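OPINION
Corrections Should Carry the Same Weight as the Claim
Reading time: 2 minutes
Last updated: 14/01/2020

The Cistley bypass story ran in December under a headline stating that the council had approved 80 demolitions. The council had approved a survey of 80 properties. The correction appeared nine days later, at the foot of a page about parking permits, and was 15 words long.

I have no quarrel with the reporter. Council papers are badly drafted, and the word "clearance" was used in two senses in the same paragraph. My quarrel is with the arithmetic of what followed. The original article was shared 3686 times from the paper's own site. The correction was shared twice, and one of those shares was mine.

Most regional titles treat a correction as a legal instrument. It exists so that an editor can show a complainant, or a court, that the record has been amended. For that purpose its position on the page is of little interest. A reader who formed a view in December and has not looked at the parking permits still holds that view, and may well vote on it.

The usual defence is that online articles are amended in place. This is true of the text. It is seldom true of the headline in the search result, the alert on the telephone, or the version taken by other publishers under licence. Rosenthal, which supplies local copy to a number of small sites, passes on new articles automatically and passes on amendments only by request. The Dandon page carrying the bypass story still gives the first figure. 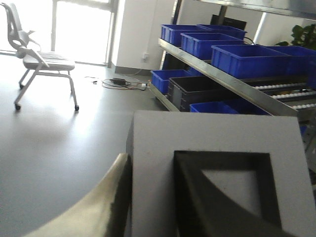 Lilian Kimaro wrote to me after an earlier column to say that equal prominence would make editors slower to admit small errors, and that a paper which corrects often at the bottom of page 20 is preferable to one which corrects twice a year on the front. She has a point about small errors. A misspelt street name does not need a banner, and I would set a threshold: the rule should apply where the error is in the headline or the first paragraph, and where the corrected fact alters the meaning of either.

Above that threshold the requirement can be mechanical. The correction goes in the position the claim occupied, for the same number of hours, and is sent through every channel that carried the claim. If an alert went out, a second alert goes out. None of this calls for new software — the Gralora system used by several of these titles already logs where each item appeared and for how long.

There is a cost. A front-page slot given to a correction is not given to news, and a title with 300 subscribers feels that more than a national does. I would accept a shorter run for the smallest publishers, provided the position stays the same.

The bypass survey is due to be debated again next month. Several objectors have already cited the demolitions.

Recent items
Who Reads the Consultation Responses?
Licensed Copy and the Missing Byline
Publishing Council Papers in Searchable Form
Letters: The Bypass Survey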